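# Hinden open day: questions we keep getting 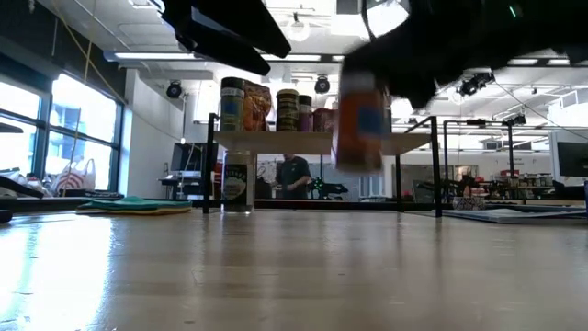
Marlene Pimentel went to the May open day for the Unside group and wrote these answers. She was not won over.

**What did they show?**
Two robot arms and a small rack of groceries. The job was shelf work: pick up a bottle or jar, move it, put it down. That was the whole show – no carts, no aisles, no customers.

**Is it faster than a person?**
No. I stock shelves 4 nights a week and I wasn't worried. Trirnier, who built the demo, told us speed "comes later." I asked when and got a brochure.

**They say it has practiced 2,000 picks. Isn't that a lot?**
Ask how many of those went wrong. I did, twice. A bottle is an easy shape anyway. I'd like to see a whole case of soft bags, the kind that slump over when you let go.

**Would it work in our store?**
Their shelf was one short board with one row of food on it. Ours are deep and badly lit, and people leave things in the wrong place.

**Can I go and see it?**
Yes. Each session takes 50 people and it's free. Get there before 10 a.m. if you want to stand near the table.

**Is Panicker buying one?**
They haven't said. The manager asked about price and was told it depends – on what, I couldn't find out.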